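4.2 Reminder timing and daily logging

The second study looked at how the timing of reminders changes the number of entries a user makes in one day. We used the sleep and meal diary Grestico, which runs on the phone and on the watch. The installation was done through the Closex test channel, so that all participants had the same version during the whole period. Recruitment was made in two towns, Ireck and Campos, and 255 adults agreed to take part. From these, 119 kept the diary until the last day and are included in the analysis below.

Each participant chose a daily goal at the first start of the app. In the fixed condition, the reminders came at the same hours every day. In the adaptive condition, the app waited until the phone had been unlocked and only then showed the reminder. The text of the reminder was the same in both conditions, and it could be closed with one tap. We did not limit how many entries a person could make, but entries made less than 5 minutes apart were joined into one.

After this joining, 1301 entries remained. Participants in the adaptive condition made more of them in the evening, while the morning entries were almost equal in the two conditions. The watch was used mostly for short entries, such as a snack or a nap. Longer notes were written on the phone, also by the persons who wore the watch all day. We think that the small keyboard is the main cause of this difference, but our data do not allow us to test it.

One limit of the study should be mentioned. A missing entry can mean that the meal was skipped, or that the user forgot to write it, and the diary alone cannot separate these two cases.

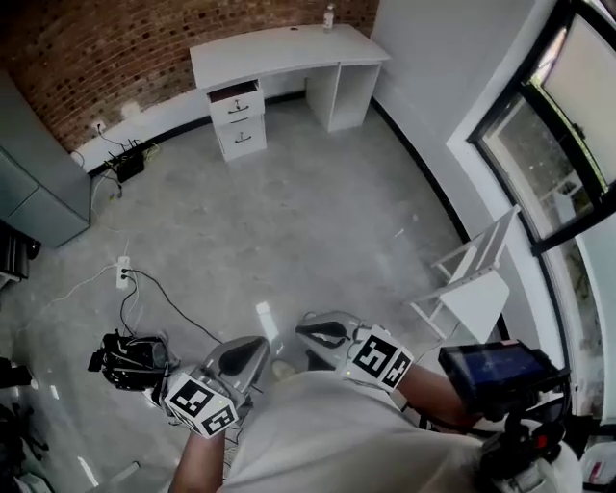
Figure 3. Two hand-held grippers with cube markers.

For this reason we treat the number of entries only as a measure of app use, and we make no statement on the eating or sleeping habits of the participants.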